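Jemora Water Softeners: Frequently Asked Questions
Last revised 2024-09-18

How do I find out how hard my water is?
If you are on a public supply, the utility's annual water quality report normally lists hardness, either in grains per gallon or in milligrams per liter as calcium carbonate. Divide the milligram figure by 17.1 to get grains. If you are on a private well, have a sample tested. Well hardness can shift with the season, and a January reading may differ from one taken in late summer.

What hardness value do I enter in the controller?
Enter total hardness in grains per gallon. If the water also contains dissolved iron, add 3 grains for each milligram per liter of iron. Example: water at 10 grains with 3 milligrams per liter of iron is entered as 19. Round up to the next whole number. The controller does not accept decimals.

Which salt should I use?
Evaporated pellets or solar crystals sold for water softeners. Do not use rock salt in the R series. The insoluble matter collects at the bottom of the brine tank and blocks the pickup screen. Potassium chloride is acceptable, but the salt dose must be raised by about 10 percent. See "Regenerant type" in the settings menu.

How full should the brine tank be?
Keep the salt above the water line and below the top of the brine well. Filling to the lid does not improve performance and makes bridging more likely.

What is a salt bridge?
A hard crust that forms across the tank with a gap under it. The tank looks full, but the salt no longer reaches the water and the resin is not recharged. Push a broom handle straight down at several points until the crust breaks. Do not strike the tank wall.

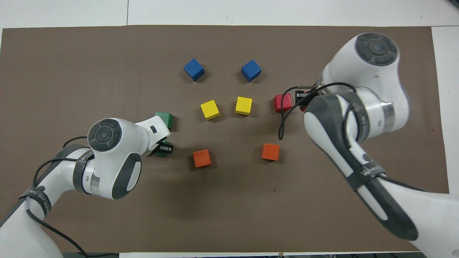 If the crust comes back within a few weeks, the usual causes are high humidity in the room or a lid that does not seat. Let the salt run low before refilling, and add smaller amounts more often.

When does the unit regenerate?
The default start time is 2 a.m., and only when the metered reserve has been used. Hard water passes to the house during the cycle. Households with night use should order the twin-tank Nemel model, which keeps one tank in service at all times.

Can I drink softened water?
For most people, yes. Softening replaces calcium and magnesium with sodium. Anyone on a sodium-restricted diet should ask a doctor, or have the kitchen cold tap piped ahead of the softener.

Does the warranty cover resin?
The resin tank is covered for 10 years and the control valve for 5. Resin itself is covered for 3 years, except where it has been damaged by chlorine or iron above the limits in the manual.

Who do I contact for service?
Units bought through the Ralbridge showroom are serviced from there. Ask for Dezső Bozsik. For all other units, write to Ernő Katona at the parts desk and include the serial number from the label behind the valve cover.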